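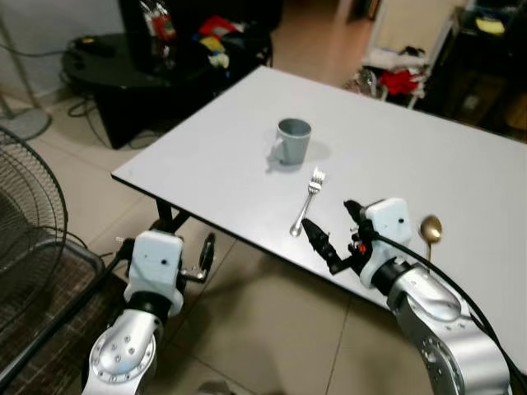 According to Réka Sárközi, the students learned more from the fork than from all the lectures before it, and she asked us to put this remark at the front of the section. We do not fully share her opinion, but it explains well why the tableware exercise took the largest part of the course.

Figure 3. The tableware exercise from the head view, with a mug, a fork and a spoon. Both arms are at the table.

4.2 The tableware exercise

The exercise was given to the students of the Eltport project course in the second half of the term. Each team had to prepare a set of demonstrations by teleoperation, train a policy on them with the Drendix toolkit, and defend the result in an oral presentation. The choice of task was left free inside one limit: the objects must be ordinary things for eating and drinking, and at least one of them must be flat on the table at the start.

The limit was proposed by Dirk Görtz after the trial course in Cabanatuan, where the teams had chosen mostly cups and boxes. Such objects forgive an error in height. A fork lying on a hard surface does not forgive it. When the fingers come too high they close on air, and when they come too low they press on the table and the arm stops with a force error. The students know this from the first day in theory, but in their written plans only two teams had reserved any time for it.

In total the teams recorded 719 demonstrations. After the review 356 remained for training. This loss is higher than we had expected, and we report the causes as the students wrote them in their logbooks. The most frequent was a second attempt at the grasp inside one recording, which our rules did not permit. The next was a gripper that hid the object from the head view in the moment of closing. A smaller group of recordings was removed for wrong labels, for example "spoon" where the fork had been moved.

The rule about the second attempt was much discussed. Conceição Baptista argued that a recovery is useful for the policy and that we were throwing away the best material. Kwabena Zakaria, who marked the logbooks, wanted to keep the rule, as otherwise the teams could not be compared with each other. We kept it for this year. For the next course, which begins in July, recoveries will be allowed if they are marked in the label file.

The order of work had also an influence. Teams which began with the mug reached a working policy early and then changed to cutlery with little time left. The team Grumora did it in the opposite direction. They spent 56 hours on the fork alone, and their interim report was weak for this reason, but the mug was afterwards added in one afternoon with almost the same settings. We do not want to conclude too much from one team. It is possible that they were simply more patient operators.

Assessment was based on the logbook and the oral defence, and the success rate of the policy did not enter the mark. Some students found this unfair, and their comments are treated in Section 5.1.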